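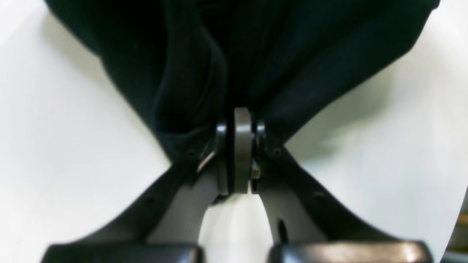

2024-06-24. Equipment request for the second cell goes to Peiyu Liao this week, so I spent most of the day turning preferences into line items. The grippers are the largest open item. Two quotes are in hand, one from Fudutmont and one from Wellel, and they differ more in what is included than in price. Fudutmont bundles the mounting flange and the cable set. Wellel lists both separately and charges for the calibration file on top. Dark cloth stays in the acceptance test for whichever we buy. Navy that is nearly black against a white surface gives a clean outline, but inside the outline there is very little to work with: one long fold with a faint gray sheen along the crease, and the rest is flat. Closer to the fingers the material bunches and the layers stop being separable by eye. I want any wrist camera we pay for tried on that color before signature.

Budget arithmetic. Total approved is 100 units of internal credit, of which 15 are held back for freight and import. Wanting Gu wants the holdback raised. I disagree, but left her note in the margin of the sheet so Peiyu sees both positions.

Spare parts: asked both vendors for a price on finger pads, hinge screws and the center shaft as individual items. Wellel replied within the hour with a PDF of 139 part numbers and no prices. Fudutmont sells the hinge only as an assembly. Over a three-year horizon that matters more than the purchase price, and the request form has no field for it. Put it under "Other."

Seo is the scheduling software, separate budget line, already renewed through October. Do not let it drift into this request again. Last year it did and the whole form came back.

Lighting. Wanting proposes a second lamp at a low angle to bring up folds in dark fabric. Cheap compared with a better camera, and can be tested with what is on the shelf. Moved the camera upgrade to the optional section until the lamp has been tried. Vidatico has a loaner program for cameras – the form asks for a purchase order number before they will ship a loaner, which defeats the point. Wrote to ask for an exception.

Cycle target for the request: 333 picks per shift, mixed garments. Peiyu will ask where the number comes from. It comes from the laundry contract, page two. Attach the page.

Open:

- revised Wellel quote with flange and cables included
- answer from Vidatico on the loaner
- whether the table top gets replaced in the same order (white again, matte if they have it)
- floor anchors, still no owner

Form is two thirds filled. Section 4 tomorrow.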